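Sorting at the bed, carrying once

The guest room at Trudcombe is let for short stays, which means the bed gets stripped, aired and remade more often than the one I sleep in. Over the summer I kept notes on how laundry leaves that room. In September I changed the procedure.

The old method was to gather everything in both arms and sort it at the machine. Socks were lost on the stairs.

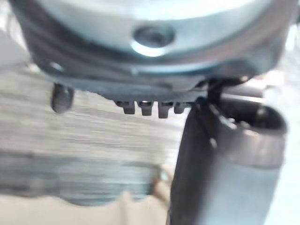 Should clothes be sorted before or after they go in the basket?
Before. Dark fleece sheds onto anything it is pressed against, and picking lint off a cotton top takes longer than sorting did.

The foot of the bed is the staging area. It is the right height for most people, and a white duvet makes dark items easy to find. Each piece is picked up singly, shaken once over the carpet and checked for pockets. Fuzzy fabrics are handled last.
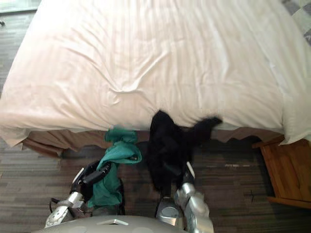 Pockets get a second check if the item has a zipper. I have washed 3 pens and a train ticket from Trelby this year, all from zipped pockets.

The basket stays on a flat board on the floor. A rigid plastic one with a handle cutout is easier to lift than the canvas bag I used before, which weighed 453 grams empty and fell over. Black clothing goes in first, bunched. Colors go in at one end so they can be lifted out separately.

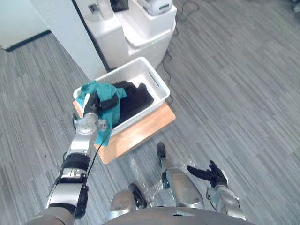 Posted by Anoma Selvanayagam in Household, 8 comments

Fill to 80 percent of the depth. Above that, the top layer slides off when the basket is tilted through a doorway. Minoru Noguchi asked whether a divider would help. I tried one cut from stiff card and it bent on the second load.

Next I will measure the shelf for a second basket.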